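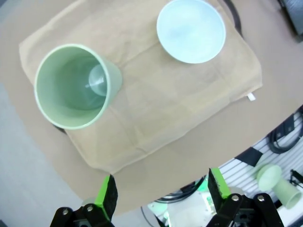

Trerari linen napkins, set of 6: a review after five months

I bought these in July, when our old cotton napkins had gone thin enough to read through. We eat at the table most evenings and use cloth every time, so a set gets a fair amount of wear in this house. I paid full price and have no connection with the maker.

What you get

The set comes folded in a plain card sleeve with a care label tucked inside. The napkins are large, bigger than the ones most high street shops sell for dinner use, and they will cover your lap with some to spare. I chose the tan. There is also a white and a dark blue, and I nearly went for the blue until a friend, Veronika Marti, pointed out that hers had shed lint on every pale skirt she owned for the first month. Hers were from a different firm, but it put me off.

The hems are narrow, with mitred corners. One napkin had a loose thread at a corner. I trimmed it and it has not run any further. The rest were neat, and the stitching matches the cloth well.

First washes

They are stiff when new, and not very good at their job. Linen needs washing before it will soak anything up, and for the first few meals sauce mostly sat on top and moved about. I put them through three washes at 40 before I was happy with them. By the end of August they were soft and took up a spilt glass of water without fuss.

They shrank a little, more in length than in width, so they are no longer quite square. You would only notice when folding them. The label does warn you of it.

Stains

Tomato came out with a cold soak and an ordinary wash. Red wine came out of two napkins and left a faint grey mark on a third, which had been left in the basket for several days, so that one is my fault. Turmeric did not come out. I tried bicarbonate of soda, washing-up liquid and two sunny afternoons on the line, and there is still a yellow patch. On the tan it is not too bad, but on white I think I would have had to throw it away.

Butter is worth a mention. It leaves a dark spot that looks permanent and then goes in a hot wash. The label says 40 at most. I have done 60 twice with no harm that I can find, though I would not do it every week.

Ironing

The sleeve says no ironing needed. That depends on what you can live with. Pulled flat while damp and dried on a rack, they have soft creases and look fine for a weekday supper. If you want them smooth for guests you will need a hot iron and some steam, and you will need to do it before they are fully dry. Once bone dry they are hard work. I have stopped ironing ours altogether.

Other uses

Because of the size, I often use one as a tray cloth or a small mat for breakfast. It is enough to stop crockery scraping on the table and it catches crumbs. It does slide about on a polished top, so I would not trust it under anything heavy or full. We have also wrapped bread in them, which worked well, and lined a basket for a picnic at Cinbridge, after which one came home with grass on it. The grass washed out.

Compared with the others

Before these I had the Fernandes cotton ones, which were cheaper, softer from the first day, and worn out in under two years. My brother-in-law Dinesh Rodrigues has the Plomdale linen set, and I have used his often enough to compare. The Plomdale cloth is heavier and hangs better at the edge of a table, but it takes a full day to dry indoors in winter. Ours are dry by morning. If you have a tumble dryer that may not matter to you.

Faults

Apart from the loose thread, I have two complaints. You cannot buy a single replacement, so my turmeric one will either stay in use or leave me with five. And the brand label is sewn on to the front of one corner in a scratchy tape. I unpicked all of mine with small scissors - it took most of an evening, and left tiny holes that closed up in the next wash.

Would I buy them again

Yes, in the same colour. They are good, plain napkins that get better with use, and I expect them to outlast the cotton by some way. Wash them a few times before you have people round, and keep them away from curry.

Reviewed 03/12/2024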